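Keeping small things in order: how I arranged my sewing and mending corner

Posted by Marites Malabanan, 28 August 2018

Many readers wrote to me after the page about mending sheets and asked the same question. Where do you put all the small things? I mean the buttons, hooks, press studs, needles and the little ends of thread that are too long to throw away. For many years I had no good answer. I kept them in one biscuit tin, and when I needed a shirt button I turned the whole tin over on the bed.

Now I have a better way and I will write it down here. It is not expensive. I bought most of the things at the Saturday-type market hall in Mollthorpe, and the rest I had already in the kitchen.

First, take everything out

Put an old bed sheet on the table before you begin. A bed sheet has an edge you can lift, so if the pins escape you can gather them back to the middle. Then empty every tin and bag on it. When I did this I stopped at 400 buttons and did not count the rest.

Make only large groups at the beginning: buttons, metal things, thread, elastic and tape. Do not sort by colour yet. I made this mistake and after one hour I had eleven piles of blue and the metal things were still mixed with the elastic.

Be strict with what you keep. Thread that breaks when you pull it with two hands is finished, and it will break also in the seam. Elastic that does not come back to its length is the same. Rusty pins go in a jar with a lid, and when the jar is full I close it with tape and take it to the metal bin at the recycling yard.

Choose a tray before you choose the boxes

I did it in the wrong order the first time. I bought pretty boxes and then no tray was the right size for them. Measure your drawer inside, not outside, and take away one finger of space on each side so your hand can lift the tray. My drawer is 36 cm wide and it was made by my husband's uncle, so it is not quite straight at the back.

A tray with divisions is good for things you use every week. For things you use twice in a year, a plain box with a label is enough.

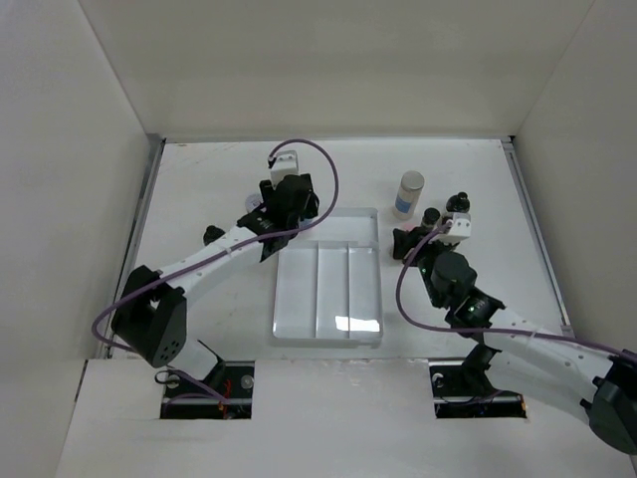

A tray on a plain white surface.

Light colours help very much. On a dark table I lose black hooks and dark needles at once, but on white I see them even in the evening. If your table is dark, lay down a white pillowcase and fasten it under the edge with two clothes pegs.

Buttons

Shirt buttons I thread on a piece of strong cotton, all the same kind together, and tie a bow. A bow opens quickly. Do not make a knot, you will need scissors and then the buttons are on the floor. The big coat buttons can lie free in their own place.

When you buy a new coat there is usually one extra button sewn inside. Leave it there. I used to cut them all off and put them in the tin, and later I did not know which coat they came from.

Needles and pins

Needles should not lie loose in a tray. They go under the divider and find your finger later. Mine live in a piece of wool felt folded like a book, with a page for thin needles, a page for thick ones and a page for the curved ones. If a needle feels rough, push it a few times through a bar of dry soap. It goes through the cloth more easily afterwards.

Thread

Always fix the end. Some reels have a small cut in the rim for this, and if yours has none, a bit of paper tape will do. I use the Gimwood paper tape from the stationery shop, which comes off without leaving glue. Keep the reels away from the window – my good red thread stood one summer in the sun and became pink on one side.

Do not fill every place

This was the advice of my neighbour Mrs Rusnák and at first I did not agree with her. A place left empty seemed to me a waste. But when you unpick a zip or cut old buttons from a shirt, you need somewhere to put them for this moment, and if there is nowhere they go back on the table.

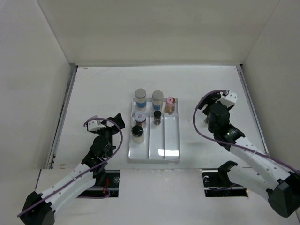 Six small containers in a divided tray, with compartments left free.

I keep my free places on the side nearest to me. Yours can be anywhere that your hand goes without thinking.

Small containers with lids

Wash them well if they had food inside, and let them dry one whole night with the lid off. Even a little water will make the hooks rusty. Write the label on the side, or on the lid if they stand in a deep drawer. Pencil on paper tape can be changed later.

Once a year

In January, when it is too cold for the garden, I empty the tray and wipe it with a damp cloth and one drop of washing-up liquid. A dry paintbrush takes the fluff out of the corners. Then I look at which places I did not open all year, and these things go down to the plain box.

Next time I will write about the ironing board cover, and how to make a new one from an old curtain.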